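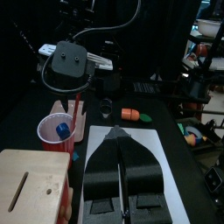
Grosstead, October

When the mouth goes dry

Reading time: 5 minutes

Bohdan Nechyporuk drove a bus between Grosstead and Sirbridge for eleven years, and in all that time he carried a bag of peppermints in his jacket. He thought that his dry mouth came from the heater in the bus. After he retired the heater was gone, but the dryness stayed. He woke at night with his tongue stuck to the roof of his mouth, and bread became so difficult to swallow that he stopped buying it.

"I did not mention it to the doctor," he told me. "It seemed too small a thing. You go to the doctor with your heart, you don't go with spit."

Many people think in the same way. We notice saliva only when it is missing, although it helps us to chew, to taste and to speak, and it washes the teeth all day long. Without enough of it the lips crack, the tongue burns and a denture begins to rub. The teeth may decay along the gum line, even in a person who brushes with care.

The most common cause is medicine. Tablets for blood pressure, allergy, depression and a weak bladder can all reduce saliva, and the effect is stronger when several are taken together. Bohdan was taking five. Diabetes may also be behind it, and so may radiotherapy to the head or neck, or Sjögren's syndrome, where the eyes are often dry too. Some people simply sleep with the mouth open.

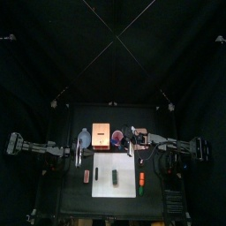 Should I stop my tablets if they make my mouth dry?

Please don't stop them on your own. Ask your doctor or pharmacist whether the dose, the hour or the medicine itself can be changed.

Grethe Snorradóttir, a dental hygienist in Ukuvby, asks every new patient to bring a list of what they take. She also asks what they suck during the day, and here she often finds the second problem. The peppermints which gave Bohdan some comfort were full of sugar, and sugar stays a long time in a mouth that has little saliva to clear it.

"I found two holes in the first visit," she said. "He was very surprised. He told me he never eats cake."

She moved him to sugar-free gum and small sips of plain water, and gave him a toothpaste with more fluoride. For the night he has a gel which he rubs on the gums. She also advised less coffee, and no mouthwash with alcohol in it, as this can sting and dry the mouth further. Soup, stewed fruit and food with sauce are easier to eat than crackers.

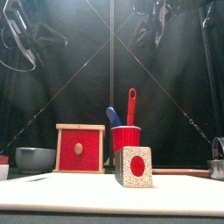 Two robot arms and a white tabletop against a black backdrop.

His doctor has since changed one of the tablets. The nights are better, he says, though not every night. He has bread in the house again and eats it with a lot of butter.

Last updated: 15 December 2018

Related articles
Why your tongue changes colour
A denture that fits: notes from a clinic in Baysal
Questions to ask your pharmacist
Sleeping with the mouth open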